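티켓 번호: 1669
제목: 상품 상세 페이지 이미지 업로드 후 썸네일 미생성
접수일: 2023-09-08
요청자: Verena Gruber (Andolden 온라인몰 운영)
담당: Delwyn Ruddock
우선순위: 보통
상태: 해결

증상
관리자 화면에서 완구 카테고리 상품에 이미지를 등록하면 원본은 저장되나 목록용 썸네일이 생성되지 않음. 목록 페이지에는 회색 기본 아이콘이 표시됨. 오류 메시지 없음. 브라우저를 변경해도 동일.

첨부 파일

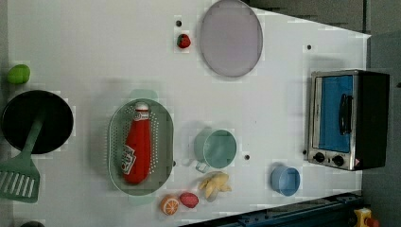
첨부 1. 흰색 상판 위 장난감 음식과 조리도구, 위에서 촬영

확인 내용
1) 스토리지 쓰기 권한 정상. 원본 파일 해시 일치.
2) Gondex 변환 큐에 대기 작업 827건. 워커 9개 중 2개만 응답.
3) 응답 없는 워커의 로그 마지막 줄은 모두 동일함.
 resize: cannot open temp dir, no space left on device
4) df 결과 디스크 여유 공간은 충분. df -i 결과 /tmp의 inode 사용률 100%.
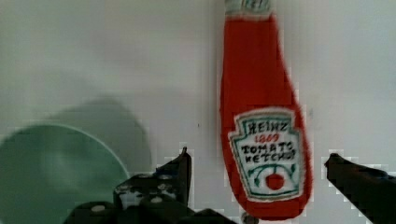

임시 파일 정리 작업(cron)은 등록되어 있었으나 실행 계정이 서버 이전 시 삭제된 계정으로 남아 있었음. 이전 이후 정리 작업이 한 번도 수행되지 않아 0바이트 잠금 파일이 누적됨. 용량 기준 모니터링만 설정되어 있어 경보가 발생하지 않음.

조치
- 변환 워커 전체 중지 후 /tmp/gx-lock 하위 파일 삭제
- cron 실행 계정을 현재 서비스 계정으로 변경, 수동 실행으로 정상 종료 확인
- 워커 재기동, 큐 재처리
- inode 사용률 경보 추가(임계값 80%)

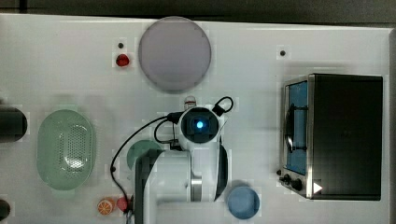
큐 재처리 완료 후 대기 작업 0건. 목록 페이지의 썸네일은 CDN 캐시 삭제 후 정상 표시됨. 캐시를 삭제하지 않으면 만료 시점까지 기본 아이콘이 유지되므로, 동일 증상 문의 시 큐 상태와 캐시 헤더를 함께 확인할 것.

추가 메모 (Balthasar Fuchs)
Brenberg 쪽 서버도 같은 이전 절차로 구성됨. cron 계정 점검 필요. 별도 티켓으로 분리함.

요청자 회신
목록 및 검색 결과 화면에서 썸네일 확인함. 모바일 앱도 정상. 종료해도 됩니다.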